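How a Blockchain Keeps Its Records

A blockchain is a list of records. Many computers keep a copy of the same list, and the copies are compared all the time. Digital coins use a blockchain to store who paid whom.

What is in a block?

Records are collected into groups called blocks. Each block has 4 parts:

The records themselves, such as "Account A pays Account B two coins."
The time the block was made.
The fingerprint of the block before it.
Its own fingerprint.

The fingerprint is called a hash. A hash is a line of letters and numbers that a computer works out from everything else in the block. The same block always gives the same hash. If one letter in the block is changed, the hash comes out completely different.

Why is it called a chain?

Every block holds the hash of the block before it, so the blocks are linked in order. Suppose a person changes an old record in block 2. The hash of block 2 changes. Block 3 still holds the old hash, and the two no longer match. Any computer that checks the list will find the error and refuse that copy.

Who keeps the list?

A bank keeps its records on its own computers. A public blockchain is kept by many separate computers, called nodes. Let us take a small coin network named Entili, which has roughly 1000 nodes. When a new block is ready, it is sent from node to node. Each node checks it. A node that finds a mistake does not add the block.

What is a wallet?

A wallet is a program or a small device that stores keys. It does not store coins. The coins are only entries in the list. A wallet has two kinds of key:

The public key is used to make an address. Other people need the address to send coins to you, and it may be shared.

The private key is used to sign a payment. It must be kept secret. A person who has your private key can spend your coins. If you lose the key and have no backup, there is usually no way to get it back.

Try it with paper

You need paper, a pencil and a friend. Write a short sentence on the first sheet. Count the letters and write the total at the bottom. This is a very simple hash. Copy the total to the top of the second sheet, write a new sentence, and count everything on that sheet, including the digits at the top. Continue for as many sheets as you like.

Now ask your friend to add a word to the first sheet while you look away. Count again. The total will not match the number at the top of the second sheet.

A real hash is much harder to fool. With letter counting, your friend could swap "cat" for "dog" and the total would stay the same.

Words to know

Block: a group of records.
Hash: the fingerprint of a block.
Node: a computer that keeps and checks the list.
Private key: the secret number used to sign a payment.

Text by Wulan Gunawan
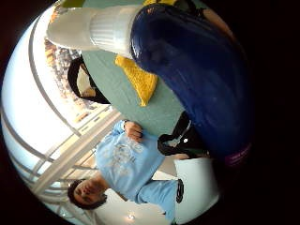
Dark blue container with a ribbed white cap, on a pale green tabletop.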